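The robot at the end of line 5

An assembly lead at Murkatex on two-armed machines, changed jobs and the parts that still go to people 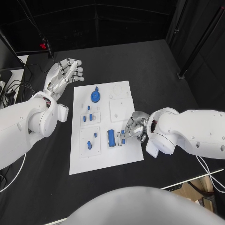 Murkatex makes small battery-powered devices and training kits in a low brick building on the Hivthorpe road. The company has 200 people on the floor, most of them in assembly. Since April it has also had a two-armed robot on trial, learning the kind of bench work that has been done by hand here for as long as the company has existed.

The woman who runs the assembly section agreed to talk on the condition that she not be named. She started on the benches herself and spent years fitting springs and gears before she moved up to lead. We met in the break room at 6 a.m., before the first shift, and she had her safety glasses pushed up on her head the whole time.

I asked her how people took the news.

"Quietly," she said. "There was a meeting, and the questions came later, one at a time, at my desk. Most of them wanted to know if they should be looking for another job. I told them what I had been told, that there were no cuts planned for this year. Some believed it. Some of them went and updated their resumes, and I would have done the same."

Murkatex had automated before. The packing hall got a carton line years ago, supplied by Prestton, and it took over work that hardly anyone missed. This is different, she said, because bench assembly is what people here think of as a skill.

"If you ask someone in packing what they do, they say they work in packing. If you ask someone on the benches, they tell you what they build."

The robot works from a practice board, with parts laid out on it, pegs and plates and a battery holder among them. The company's engineers and a small outside firm, Boiko, decide what goes on the board and how each step should be done. What they did not have, she said, was anyone who had done the steps ten thousand times.

"They came to us with a written procedure. It was our procedure, the one in the binder. I had to tell them that no one follows the binder. It says to pick up the spring and place it. A person rolls it a little between the fingers first to feel if it's caught on itself. That's not written anywhere. My best assembler sat with the engineers for most of a month, and a lot of that time was her doing one thing slowly and them asking her to do it again."

That assembler now spends half of each shift with the robot team. Her pay went up, though it took a while. The section lead said she had to ask for it twice.

"The first answer was that it was the same job in a different room. I said it was teaching, and we pay trainers more. They came around."

I asked whether the machine was any good.

She took some time to answer. "It depends on the part. Big parts with a clear shape, it does well. Small parts, it's slower than a new hire. A new hire drops things too, so I don't hold that against it. What bothers me more is that a new hire knows when something has been dropped."

The target the company set for the benches is 975 units a shift, and the robot is not counted toward it. She insisted on that early. If its output went into the total, she said, people would end up covering for it on bad days and resenting it on good ones.

There has been some friction all the same. The robot team took space that used to be a rework area, and rework is now squeezed in beside the stores cage. For a few weeks the shift schedule was built around when the engineers wanted help, and people were swapped off their usual benches without much warning. A petition went around. The schedule is now posted two weeks ahead.

"That was the biggest complaint, bigger than the robot. People can live with a machine in the next room. They can't live with finding out at 5 in the afternoon that they're on a different bench tomorrow."

The better side of it, in her view, is what may happen to the worst jobs. She has three people on restricted duty for their wrists and thumbs. Pressing small parts into tight holders all day does that, she said, and rotation only helps so much.

"If it could take over the pressing, I would hand it over tomorrow. I have said so in front of everyone. Nobody on my section argued with me – they've all had the sore thumbs."

What she does not want is for the interesting work to go first because it looks better in a presentation. She has seen a plan with gear assembly near the top of the list. Gear assembly is the job people ask for. It changes from order to order, and you can hear and feel when it is right.

"I asked them why they would start there, and the answer was that it's a good challenge for the robot. Fine. It's also a good challenge for my people. That's why they like it."

The order of the list is still being discussed. She has a seat in those meetings now, along with one assembler from each shift. They get the papers the day before, which she says is not long enough to read them properly.

I asked if she thought there would still be 200 people on the floor in a few years.

"I don't know. I think there will be fewer on the benches and more doing setup and checking. Whether it's the same people depends on training, and I haven't seen a training budget yet. I've seen a robot budget."

She has started her own small effort in the meantime. Twice a month, anyone on the section can spend an hour with the engineers, learn how a task gets set up and try breaking one down into steps. The hour is paid. Eleven people signed up at first, and several of the older assemblers have come more than once. One of them found a mistake in the order of the steps for a battery holder that the engineers had been working around.

The bell went for the first shift while we were talking about that. She pulled her glasses down and said she had to go and see who was in, because two people had called out sick and the gear bench was short.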